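Revision 5 of our acceptance rules for wiping tasks came into force in May. Jailson Queiroz drafted it and I edited it, mostly by deleting adjectives.
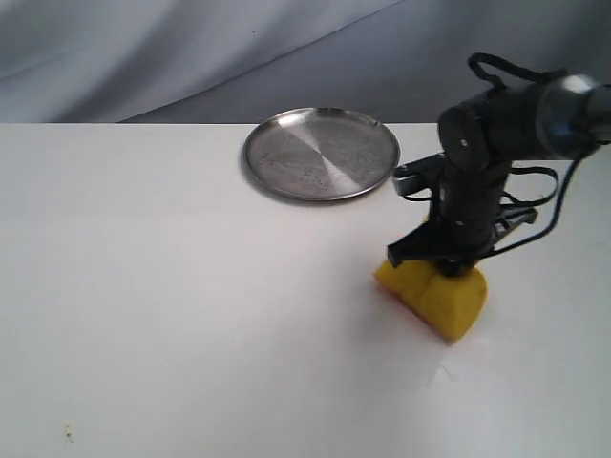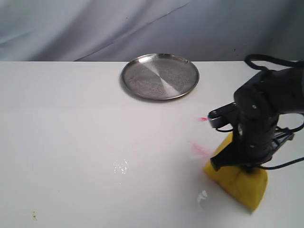
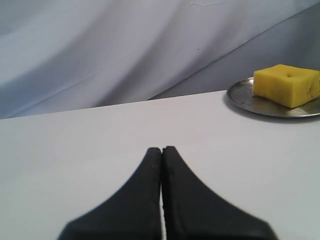
The clause that drew the most comment is 2.4, on the state of the work surface before a run is logged. Revision 4 asked for a 'clean table', and the Rakau and Lozano cells read that differently. Of the 97 runs I reviewed, 37 had no usable record of the surface at the start. The new wording asks for every existing mark to be noted, however small. The brownish speck near the left corner of the white table, in the first two views, would go on the sheet as a pre-existing stain and stay out of the score. Droplets on the tabletop, as in the second view, are entered separately as liquid, with their position given relative to the plate.

Clause 2.5 deals with cables. Slack loops at the wrist are allowed, but must be checked through the full range of the joint before power is applied to the gripper. Pornthip Sangkhawat wanted a maximum loop height as well - I left it out, as the Tirkix and Itden mounts differ too much for one number to mean anything.

Comments on 2.5 are still open. Please quote the clause number.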